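13 Sep 2024
Por Grupo de Estudos do Vestuário, Himbridge
Última atualização: 13 Sep 2024

3.2 Estado das peças antes da dobragem

O conjunto analisado reúne 927 peças de roupa recolhidas em duas lojas de artigos devolvidos, em Kutville e em Donnelly, durante o mês de agosto. Dessas, 217 são camisas ou polos com colarinho. As restantes foram tratadas na secção anterior e não voltam a ser discutidas.

As peças com colarinho deram mais trabalho na triagem. O colarinho tem mais corpo do que o resto do tecido e tende a ficar levantado quando a peça é pousada sem ser alisada, o que altera a posição da carcela e puxa os painéis da frente um para o outro. Registámos o estado de cada peça sobre uma superfície branca, antes de qualquer tentativa de a esticar (Figura 4).
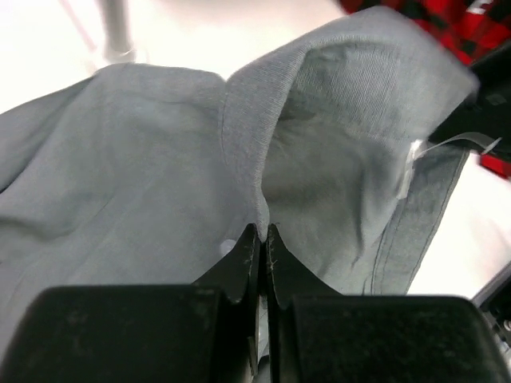
Figura 4. Peça cinzenta com colarinho, por alisar, com um fixador plástico de etiqueta junto à costura.

Na peça da Figura 4, o painel esquerdo está quase liso, com poucas pregas suaves, enquanto o colarinho forma uma curva alta à direita. O pesponto mais escuro que acompanha a carcela serviu de referência para a orientação. Em peças sem pesponto contrastante recorremos à costura do ombro, com resultados menos regulares.

O fixador de etiqueta foi anotado à parte. Em 30 das camisas e polos restava pelo menos um destes filamentos, quase sempre perto do colarinho ou na costura lateral. São finos e translúcidos e passam facilmente despercebidos em tecidos claros. O protocolo Prenus manda cortá-los antes da dobragem, e foi esse o procedimento seguido nas duas lojas.

As pregas foram classificadas em suaves, marcadas e vincadas. A distinção entre as duas primeiras depende bastante da luz, e os casos duvidosos ficaram na categoria inferior.

1,905 visualizações | Partilhar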